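4.2 Price gaps between pools

We now turn to the part of the study we enjoyed most, the behaviour of small tokens when the wider market goes quiet. Most earlier work on price gaps looks at the largest coins, where any difference between two exchanges closes within seconds. Our token, Umix, trades far less often, and its gaps stay open long enough to be studied one by one. That makes it a lovely thing to work with!

We followed Umix in two liquidity pools, Mamani and Plirside, from the first trading day of February. The record covers 161 trading days. On 93 of them the two pools ended the day at different prices once fees were taken off, and on 13 the gap was wide enough that a trader with modest funds could have bought in one pool and sold in the other at a profit. We had expected far fewer. Tello and Huaranga, in their earlier working paper on thin markets, suggested that such gaps should shrink as a token gets older, and we were very keen to see whether Umix would follow that pattern.

It does so only in part. The gaps grow narrower over the first half of the record, much as they predicted, but then they level off and stay put. The size of the pool matters more than the age of the token – when deposits in Mamani fell, the gap opened again within a day or two, and it did so each time deposits dropped. 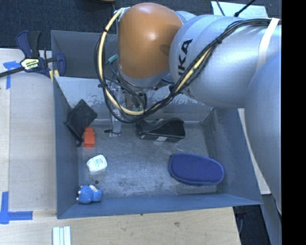
Figure 7. Robotic arm over an open metal bin on a wooden tabletop.

What surprised us is how one-sided the gaps are. Plirside was nearly always the dearer pool, even on days when news about the token was poor and sellers were plainly in charge. We think this comes from the way its rewards are paid. Holders who leave their tokens in Plirside earn a share in Flustutora, a second token, and they lose that share if they withdraw early. Many of them would sooner put up with a poor price than give up the reward, so fewer tokens come up for sale and the price stays high. The daily withdrawal figures fit this reading well, although they can't settle it, as we have no record of who owns which wallet.

We also tried leaving out weekends, when trading is thin everywhere. The one-sided pattern survives with hardly any change, and so does the link with pool size. Leaving out the 13 widest days weakens the link but keeps its direction, which we find very encouraging for anyone hoping to repeat the test on another small token. Section 4.3 takes up the question of fees, where the two pools differ most.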